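Submitting to two literary magazines at once, one says no simultaneous subs
Posted in Short Fiction and Translation, Wednesday

I've translated a short story from Spanish, 2000 words, and I have the author's written permission to send it out in English. In June I sent it to Trundemer Review. Their guidelines say they reply within 31 days. It's now well past that and I've heard nothing. Pernberg Quarterly opens for translations next week and would suit the story better, but their page says no simultaneous submissions. Do I have to withdraw from Trundemer first, or can I treat the silence as a rejection? 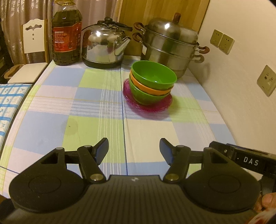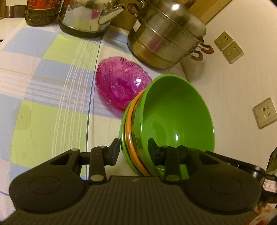 The kitchen table, and the bowls

I also don't know if the permission letter needs to go in with the story or wait until someone accepts it. It's one page, signed, and it covers English-language magazine publication for 365 days. The author's publisher has the book rights and says it has no objection to magazines.

Tramik
Withdraw first. A late reply isn't a rejection unless the guidelines say so, and some magazines do have a line like "if you haven't heard by then, assume it's a no". Check for that. If it isn't there, send a short email with the title, the author's name, your name and the date you submitted, and say you're withdrawing it. You don't need to wait for them to answer. Keep a copy.

On the permission, read Pernberg's form. When I sent them poems there was a tick box saying rights were cleared, and they asked for the letter after acceptance. That may have changed. If there's a cover letter field, one sentence saying you hold written permission is plenty.

The 365 days would worry me more. Some quarterlies take most of a year to get a piece into print. I'd ask the author now to extend it to 2 years, or to reword it so that acceptance has to fall inside the period and publication can come later.

Dogar
just send it to both, everyone does

Trundemer
No connection to the magazine, I just picked a bad username years ago. I wouldn't follow the advice above. Editors of small translation magazines often know one another, and withdrawing after an acceptance is an awkward email to write, especially with an author's name attached as well as yours.

I'd query before withdrawing, if you've got a few days up your sleeve. Late can mean they've held it for a second reading. Give them until the day before Pernberg opens, then pull it if there's still no answer. Agree with Tramik about getting the dates in the letter fixed.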